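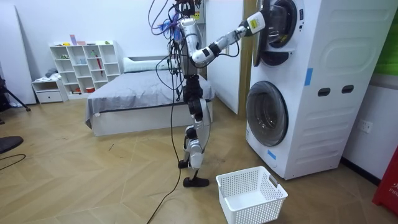

Visit report: Grevau test flat, Maltden
Prepared by Nazareno Monti, 4/26/25

The purpose of the visit was to see how Grinex applies its working rules for humanoid robots in a furnished room. Our host was Darius Nistor, who wrote most of them. The current set runs to 5 pages and is posted at the entrance.

Laundry is the reference task. The robot works at a stacked washer-dryer and reaches into the upper machine with its right arm while standing on its own feet. Nistor treats this as the harder case: the arm is high, the door is swung out into the room and a fall could go in any direction.

The rules we noted:

Visitors stay 2 metres back whenever the motors are live. The distance is measured from the nearest foot and moves with the robot.

The trailing cable is walked by one operator, who has no other duty during a run. It must never pass between the feet and the basket.

Appliances are isolated at the wall before a hand enters the drum. We asked whether a closed program selector would do. It would not.

Every stop is logged, including those called by mistake. The log stood at 681 entries when we visited, and Nistor expects 800 by July.

Two points were less settled. The rules give no limit for reaching above shoulder height, although the operators clearly have one in mind. Floor condition is checked by eye - Villa, our other site, uses a signed sheet for each shift, and I would keep that practice.

I have asked for the written procedure on re-entering the zone after a stop. Nistor will send it with the next revision.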